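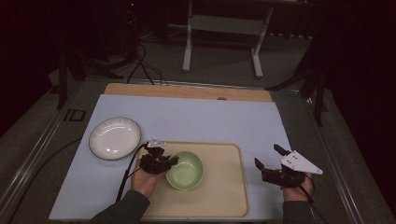 Liste: geschirr-und-tisch
Betreff: Re: Tablett, Teller und Schale für den Mittagstisch
Datum: 2022-11-28

Hallo in die Runde,

danke für die Rückmeldungen. Ich antworte auf die letzte Mail, weil dort die meisten offenen Punkte stehen.

> Wir müssen bis Ende der Woche sagen, was wir bei Pranda
> nachbestellen. Mir ist noch nicht klar, ob der Teller mit auf
> das Tablett soll oder daneben. Beim letzten Mal stand die
> Schale so weit am Rand, dass der Löffel keinen Platz mehr
> hatte. Außerdem: Bleiben wir bei der grünen Schale oder nehmen
> wir die weiße aus der Serie Semby? Die weiße ist 8 Cent
> billiger, dafür etwas höher.
> Und kann bitte jemand prüfen, ob die Tabletts in den
> Geschirrwagen passen? Ich habe den Wagen nicht hier.

Zum Teller: Der bleibt neben dem Tablett, links, knapp an der oberen Ecke. Auf dem Tablett steht nur die Schale, in der oberen Hälfte und mittig. Davor ist dann genug Platz für Löffel und Serviette, und wer Brot will, legt es auf den Teller. Wenn der Teller mit auf das Tablett kommt, wird es beim Tragen zu eng.

Zur Schale: Ich bin für die hellgrüne. Auf dem beigen Tablett sieht man sie gut, auch bei schlechtem Licht an der Ausgabe. Weiß auf Beige geht unter, und der weiße Teller steht ja schon daneben. Die Schale ist klein, für Suppe als Hauptgericht reicht sie nicht. Für Kompott, Salat oder Quark passt sie. Für Suppe haben wir die tiefen Teller von Bucur, davon sind genug da.

Zum Tablett: Es hat abgerundete Ecken und einen niedrigen Rand. Der Rand hält die Schale nicht auf, wenn man das Tablett schräg nimmt, das muss man wissen. Wer mit einer Hand trägt, sollte die Schale vorher nicht ganz voll machen. In den Geschirrwagen passt es quer, längs nicht. Ich habe es gestern mit einem Tablett in jedem Einschub versucht, es klemmt nirgends. Zwei übereinander in einem Einschub gehen nicht.

Zum Teller noch eine Sache: Der dunkle Streifen am Rand ist bei den alten Tellern an einigen Stellen blass geworden. Bei den neueren ist das bisher nicht so. Ich würde die alten trotzdem weiter benutzen, solange nichts abgeschlagen ist. Bitte beim Stapeln nicht mischen, die alten sind etwas flacher und der Stapel wackelt sonst.

Stand im Lager nach der Liste vom Freitag:

Teller weiß mit dunklem Rand: 283
Schalen hellgrün: 41
Tabletts beige: über 100

Bei den Schalen fehlt also am meisten. Pranda liefert sie nur im ganzen Karton, die neue Lieferung käme im Februar. Estunum hätte eine ähnliche Schale sofort, aber der Grünton ist dunkler und der Rand dicker, die lassen sich mit unseren nicht stapeln. Ich würde deshalb warten und bis dahin an vollen Tagen die Glasschälchen dazunehmen.

Wenn bis Mittwochabend niemand widerspricht, bestelle ich die hellgrünen Schalen nach und sonst nichts. Tabletts und Teller reichen.

Offen ist noch, wohin die leeren Kartons sollen. Im Moment stehen sie vor dem Regal mit den Tassen, und man kommt an das untere Fach nicht heran.

Viele Grüße
aus der Geschirrausgabe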